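4. What the back cover says about the translator

4.1 Getting hold of the books

I started this part of the study with a hunch and a library card. The hunch was that back covers of translated novels tell you a lot about the author, quite a bit about the country, and next to nothing about the person who wrote the English sentences you're about to read. The library card was for the public library in Skullatbridge, which has a far better shelf of translated fiction than a town that size has any right to (two full bays, and a spinner by the door!). I pulled every translated novel I could find there in paperback, then filled the gaps from two secondhand shops until I had 215 books.

I stuck to paperbacks on purpose. Hardcovers lose their jackets, and a jacket flap gives the publisher so much extra room that comparing the two felt unfair. I also left out anything first translated before the publisher's current series design, which knocked out a lot of old crime novels I was sorry to lose. If a book had been reissued with new cover copy, I used the newest copy I could get my hands on and kept the older one in a separate pile. That pile comes back in Section 5.

Figure 2. Tabletop with a yellow bin and a bottle with a blue nozzle cap. 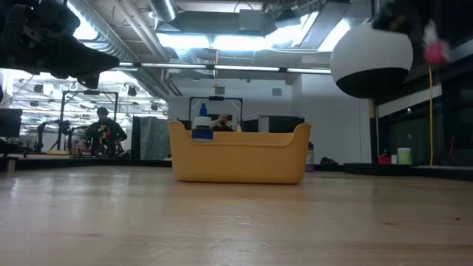 For every book I typed out the whole back cover, including the little line of small print near the barcode, and the first page inside if it had a biography on it. I did the typing myself. I did try scanning for a while, but the software kept turning accented names into soup, and since names were the very thing I cared about, I gave up on it. Typing is slow, but you do end up knowing your material awfully well. By the time I was halfway through I could tell you which house had written a blurb from the first adjective.

Three publishers make up most of the sample. Pruston is the big general house, with a translated list that sits inside its regular fiction. Poulain does almost nothing but translations, mainly from French and Portuguese, in slim matching covers. Doma is the newest of the three and leans toward Central European writers, often ones with no earlier book in English. The remaining titles come from a scatter of small presses, and I've lumped those together here, which I know will annoy some of the presses.

4.2 Counting a mention

So what counts as mentioning the translator? I went back and forth on this. My first rule was too generous - I was counting the bare word "translated" even when no name came with it. A cover that says "translated from the Hungarian" tells you a translation took place, and that's about all. I ended up with a plain ladder. On the bottom rung there's nothing at all. Then comes the language only, then the name in small print, then the name in the main text of the blurb, and at the top any remark on the translation itself, such as a reviewer calling it supple or sharp or (a great favorite) "luminous."

The ladder has a weak spot and I'd like to own up to it. Praise for the prose in general is hard to place. When a newspaper quote says a novel is "beautifully written," the reviewer has only read the English, so in a sense the praise belongs to two people. I didn't count those quotes as a mention, because the cover doesn't give the reader any way to make the connection. A stricter reader than me might keep a side tally of them, and I'd be curious to see how it came out.

Of the 215 books, 100 put the translator's name somewhere on the back cover. I was expecting fewer. But most of those sit on the small-print rung, down where you find the price and the design credit, and you need decent light to read them. Names in the main text of the blurb were a lot rarer, and nearly all of them came from Poulain, which seems to have a house habit of closing the blurb with a full sentence about who did the English. Pruston hardly ever does this. Doma is all over the place, and I suspect different people were writing the copy from one season to the next. 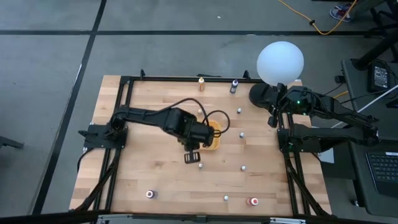 One pattern I hadn't planned for had to do with the translator's other work. If the translator also publishes novels or poems under their own name, they climb the ladder fast. They get the main text, they get a biography inside, and sometimes they get a photo. A translator with a long list of translations and nothing else tends to stay at the bottom, however long that list is. I don't want to push this too hard, as I only noticed it late and had to go back through my typed sheets to check it. Still, I found it in the books from all three houses, and it fits with what other people have written about fame rubbing off from one kind of writing to another.

Classics behave differently again. When a novel has been translated several times before, the new translator suddenly matters, and the blurb will say so in its opening line. That makes sense from a sales point of view. The publisher has to give you a reason to buy this one over the copy you've already got on your shelf from college.

4.3 Asking readers

Covers only tell you what the publisher chose to print, so I also wanted to know what readers pick up from them. I asked 20 people from reading groups that meet at the Skullatbridge library to look over eight of the novels for as long as they liked, the way they would in a bookstore, and then chat with me about which one they'd take home. I didn't bring up translation until the end. The talks took place in October, in the reading room upstairs, and I wrote my notes up the same evening.

Nearly everyone talked about the country. "The Norwegian one," "the one set in Lisbon," and so on. A few talked about the language unprompted, usually people who had studied it or married into it. When I finally asked who had translated the book they'd chosen, most turned it over and started hunting, and there was a fair bit of laughing. Several were cross when they couldn't find a name. One retired teacher told me she had been reading translated crime for years and had never once looked, and then she went off and looked through half the spinner before going home.

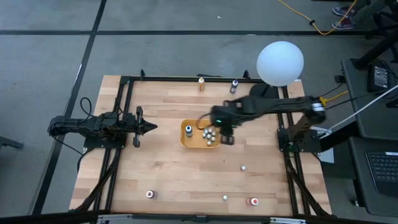
I was struck by how readers handled the Poulain covers. With the name right there in the blurb, they still tended to skip over it, and some took it for a second author. One man thought the two of them had written the novel together and asked me how that would work, whether they took turns with the chapters. So a better place on the cover doesn't settle the matter on its own. The wording counts too. "In an English version by" led to more muddle than plain old "translated by," and I'd steer any copywriter toward the plain one.

There's a limit to what I can claim from these chats. The people I talked to were keen readers who already turn up to a group, and they knew I was studying book covers, so they probably looked at them harder than they would on a lunch break. I also picked the eight novels myself. I tried to spread them across the rungs of the ladder, but I'm sure some of my own taste crept in (there are two ghost stories in there, and I love a ghost story). A second round with people stopped at random in a bookstore would be a good check, and the shop on the corner has said I can try it.

The full list of titles, with the rung I gave each one, is in Appendix B. I last checked it against the publishers' online catalogs on 22nd June, and where the cover copy shown online didn't match the copy in my hand, I went with the copy in my hand.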